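I learned to play chess at the age when most people are learning to be good losers, and I have managed only one of the two. So take it as the view of an interested party when I say that the draw should be brought back into everyday life.

A draw is a wonderful thing. Two people sit down, each convinced the other is slightly dim, and an hour later they shake hands and go to lunch. Try doing that after a town meeting in Jidthorpe. Our last argument, over whether the library should close at six or at seven, ran to 626 online comments, and I read all of them, which says something about me too. By the end people were bringing up each other's hedges.

What we lacked was any decent way to stop. In chess you can offer a draw without admitting a thing. You don't say you were wrong about your bishop. You just look at the board, look at the clock, and decide that the next 90 minutes of your one life could be better spent.

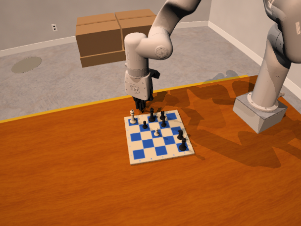
A blue and cream board, with the white king near the back rank.

My family could have used this rule for years. There is a casserole dish that has been in dispute between two branches of us since a wedding in Flalley, and by now the legal fees, if anyone had been foolish enough to run them up, would have come to 500 times the price of the dish. Each side says it's the principle. I have noticed that it is always the principle when the thing itself is ugly.

The usual complaint is that draws are dull, and that a person who settles for half a point has no backbone. I hear this mostly from people who lose. They would rather be flattened in a blaze of glory than go home even, and they describe the blaze to you at length afterward, move by move, while your coffee gets cold.

I'm not asking for much. At the holidays, when the subject of who was supposed to bring the rolls comes around again, one of us might put out a hand across the table – palm open, no speech – and say, "Draw?" The other is free to refuse. I would, if I were winning.

Posted November 27, 2019 | Contact | Copyright 2019 | Back to top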